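Search this repository... Go to file

# Lernov Screen Credits

A data card for our collection of film and TV acting credits, hand-typed from end titles. It grew out of a very long argument over who played the ferry captain in a show the two of us loved as kids, and it has gotten wonderfully out of hand!

## What you get

There are 257 credited roles across 109 titles, mostly feature films, plus a few TV movies and one miniseries (all of Pruvik, including the recap episode, because the recap has a different cast order). Everything is in `credits.csv`, one role per row:

- `title` -- as shown on screen, with the original accents
- `year` -- first public showing, which may be earlier than the wide release
- `performer` -- spelled the way the credits spell it
- `role` -- blank if the credits give only a name
- `billing` -- position in the end cast list, starting at 1
- `voice_only` -- yes or no
- `note` -- free text, often the best part

Stage names stay as they are. If someone changed their billing name mid-career, you'll find both spellings, and `names.csv` ties them together. I love that file. You can watch a whole career turn a corner in it.
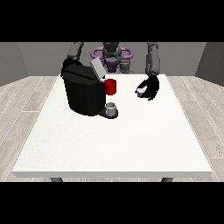
## How it was put together

Tudor Gavrilă typed the first pass straight from the end titles, pausing a lot. Sławomir Wysocka then checked every row against a second viewing and fixed the billing order, which was a mess in the older titles where the cast scrolls in two columns. Left column first, then right. We stuck with that everywhere.

## Known problems

Three titles have no role names at all. Sayce exists in two cuts and we only used the longer one, so a couple of people in it may look like they're missing from the version you know. Uncredited cameos are out, even the famous ones (sorry, it hurt us too). Diltanville lists the same performer twice, and both rows are kept.

## Using it

Open the CSV as UTF-8 or the accents will break. Please sort by `title` and then `billing` before comparing with your own list. Use it for anything you like -- trivia nights, charts, school projects -- and credit the club by name.

Fixes are so welcome! Open an issue with the title and the spot in the end credits where you saw it. The next batch goes in this February, and it's nearly all westerns.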